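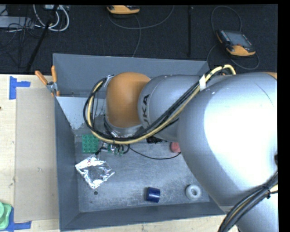

The Drondlow open day ran from midmorning until four, and I went mainly because Nulero had been telling its mailing list that bin picking was "a solved problem." I have heard that before, usually from people who were selling it.

The picking cell was the busiest stop. A KUKA arm worked over a gray metal bin with a few odd things in it, a green studded block and a crumpled foil packet among them, and visitors stood three deep to watch. Oriana Quiroga, who ran the demo, was more careful than the mailing list. She gave the day's figure as 60 tries with 12 misses, and didn't dress it up. Foil was the worst of it, she said, on account of the glare.

One miss in five is fine for research. In a warehouse it means a person standing next to the machine all shift. I asked what happens when the bin is full to the rim, the way bins are, and was told that's planned for April.

The handout claimed 1,392 training picks -- no word on how many different objects, or whether any of the day's items were among them. I asked at the desk and got a second copy of the handout.

I stayed for 8 cycles. The arm is quick between picks and slow right above the parts, where the time goes. The coffee was good and parking was free. I'd go back to see the full bin.

Recent visits
Kaimal: palletizing, with the lights off
Usska plant tour, part two
What the Drondlow brochure left out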